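Upcycled bathroom storage

Upcycled bathroom storage is the practice of making shelves, trays, hooks and containers for a bathroom out of household goods that were first made for another use. The goods are usually bought second-hand or taken from elsewhere in the home. It is a branch of home craft and overlaps with furniture painting and container decorating.

Materials

Glass jars, cake stands, bread bins, wine racks and small wooden crates are the items most often used. Jars hold cotton wool and bath salts. A wine rack fixed to a wall will take rolled hand towels, one to each opening. Old ladders are cut down and leaned against a wall as towel rails, though they need more floor space than a fixed rail.

Untreated wood swells in damp air and is normally sealed before use. Two thin coats of varnish are preferred to one thick coat, with a light sanding between them. Plain steel rusts where water collects, mostly at screw holes and along the bottom edge. Enamel lasts well unless it is chipped.

Methods

Tiered stands are among the simplest projects. A plate or shallow dish is glued to the top of a candlestick, and a second dish may be added above it. Both surfaces are cleaned and roughened with 60 grit paper so that the glue will hold. Finer paper, up to 600 grit, is used wet between coats of gloss paint. The joint is left under a light weight overnight.

Wall-mounted pieces depend on the type of wall. Tiles are drilled slowly with a tile bit, without hammer action, and masking tape over the mark stops the bit from slipping. Plasterboard needs hollow-wall fixings. Small hooks may be held by adhesive pads, but these tend to fail on textured tiles.

Regional forms

In Dunmont the work is associated with the Galli tray, a shallow box made from a single kitchen drawer with the front left on. The usual depth is 16 cm. Trays from Mestau are wider, at 40 cm, and have rope handles – a feature taken from the fish crates once sold there. The Murkmont swap fair, held each October, has a table for finished pieces as well as one for parts.

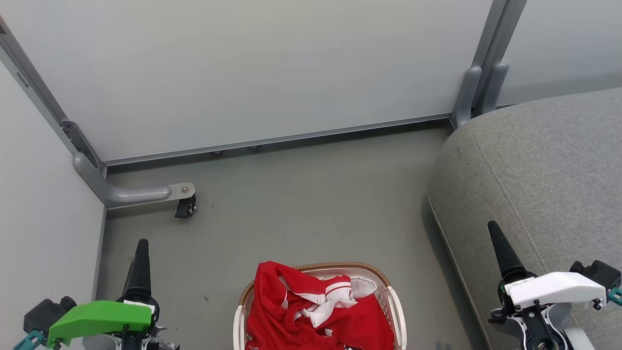 Drawer trays are sometimes fitted with small wheels so that they can be rolled under a basin. Four fixed wheels make the tray hard to turn in a narrow room, and swivel wheels are more common for this reason.

Care

Painted pieces are wiped with a soft damp cloth and mild soap. Bleach dulls most paints and can loosen glued joints. Baskets and rope handles are dried outdoors a few times a year – mould starts on the underside, where it is easily missed.

See also: Furniture painting; Decoupage; Towel rail

Last edited 4/28/20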